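Dedow D2 桌面分拣单元

产品页 > 桌面自动化 > 小件分拣 > D2
适用:教学实验室、小批量配料、算法验证
供货状态:接受询价,一月后排产
本页由采购评估编辑 Amber Baert 撰写,非厂家文案

先说结论:D2 能买,但不要照着厂家那份报价单买。Dedow 把这套设备叫“开箱即用的分拣单元”,我对这几个字一直有保留。箱子里有机械臂、控制盒、一套末端工具和一张带孔的工作台面。没有相机支架,没有急停延长线,也没有能直接用的分拣程序。演示程序有一个,跑的是固定点位,物件挪开一点就得重新示教。

厂家主推的卖点是“一小时部署”。Krum Delić 替我们装过两套,他的说法是一小时够把台面调平,剩下的要看网络、电源和你们的安全负责人当天在不在。预算表里请给安装留两个整天,少于这个数的报价我会追问是谁来干活、干到哪一步算完。

配置与选项

基础版含:机械臂本体、控制盒、工作台面、单指推拨工具
标准版另含:两指夹爪、快换法兰、一套夹具螺钉
视觉版另含:俯视相机、标定板、Uluveo 视觉软件一年授权
各版本均不含:护栏、光幕、备用工具、现场培训

标准版和视觉版的差价几乎全落在软件授权上。授权到期以后怎么算,页面上写的是“按届时价格续订”。这句话等于没有价格。我们写信问过,Flondholm(本地区代理)回复说可以在合同里锁定两年,前提是下单时主动提出来。请主动提出来。

试件与台面 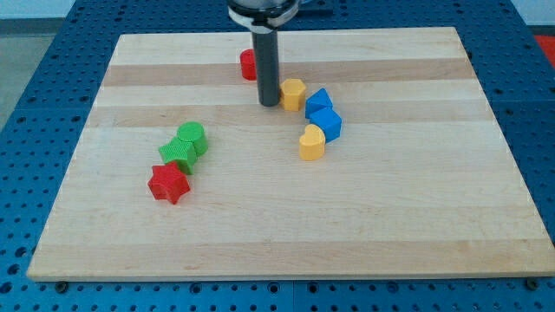 试件的采购常常被当成零头,到最后却要追加预算。厂家随机附的试件清单只写“标准几何体若干”,没有尺寸公差,没有表面说明,丢了也没有单件价格。自己备试件的话,形状要拉开难度:圆柱和方块谁家的设备都能应付,像心形和五角星这种带凹口、朝哪边放都不一样的,才看得出推拨路径有没有认真规划。表面也要留意,带细密纹路的塑料块和光面件摩擦不同,用一种调好的参数换到另一种上未必成立。还有颜色,如果评估的是视觉版,请让同一种颜色出现在不同形状上,比如红色圆柱配红色星形、黄色六棱柱配黄色心形,免得软件只靠颜色就交出漂亮的识别率。垫板同样要写进清单,我倾向于拼条木板,木条深浅相间,对分割算法比纯色垫板苛刻一些,而你们真正的工位多半也不会是纯色的。

带孔台面本身没什么可挑剔的,孔位规整,夹具好固定。麻烦在于厂家的定位块只配自家孔距,第三方夹具要加转接板。询价时把转接板单列一行,否则它会以“附件”的名义出现在尾款里。

单指还是两指

基础版只配单指推拨工具,销售会说这是入门配置,将来随时可以升级。升级确实可以,但基础版不带快换法兰,升级时法兰、夹爪、重新标定三笔钱要一起付。如果你们有一半以上的把握将来要抓取,直接买标准版。如果任务就是把散件推到位、拨开、归拢,单指够用,维护也省心,指尖磨了换一个就行。Ewurabena Zakaria 的实验室一直用单指,她的意见是推拨任务被低估了,抓取的需求则有不少是写申请书时顺手加上去的。我基本同意,只是她那边物件全是轻塑料,换成金属件我没有数据。

关于那些数字

宣传册写“每班可处理 1,000 件”。我问过这 1,000 件是什么件、怎么上料、失败的算不算,得到的回答是“典型工况”。典型工况的定义没有附上。评估时请自己定条件,连续跑 200 次,失误要写明原因,人工扶正一次算一次失败。供应商不愿意按这个条件演示,本身就是一条可以写进评审表的信息。

噪声、功耗、重复定位精度,册子上都有,我没有独立测过,因此不在本页转述。

预算建议

设备款以外,请至少预留以下 4 项:
安装调试人工
安全改造(视场地而定,差异很大)
试件、垫板、转接板等消耗与附件
软件续订,按两年计

Valdemar Toft 提醒过一件事,财务上设备与软件往往走不同科目,一张合同混在一起报,审批会卡很久。让 Flondholm 分开出两份报价,他们做得到,只是默认不做。

同类比较

Daneshvar 的桌面单元价位接近,台面小一号,文档写得明显更好,示教界面也更清楚。缺点是末端工具选择少,备件交期长。若团队里没有专职的自动化工程师,我会偏向 Daneshvar;若打算自己改夹具、换工具,D2 余地更大。两家都声称支持远程诊断,两家我都没有试通过。

询价前请准备

最大与最小物件尺寸、重量、表面情况
台面摆放位置及供电条件
是否需要视觉,识别依据是形状还是颜色
验收条件,写成可以当场执行的步骤
谁有权在验收单上签字

常见留言

Ozan Eren:租赁可以吗?
可以,但租期内换工具要另付标定费,合同附录里有,正文没写。租期超过一年,建议先和购买基础版的总价对一遍。

Ozan Eren:二手的呢?
控制盒的授权与首位买家绑定,过户需要厂家书面同意。没有这份文件的二手机,价格再低也不建议碰。

报价请求请发至 Flondholm 销售台,注明 D2 及所需版本。本页不收取代理佣金,价格以书面报价为准。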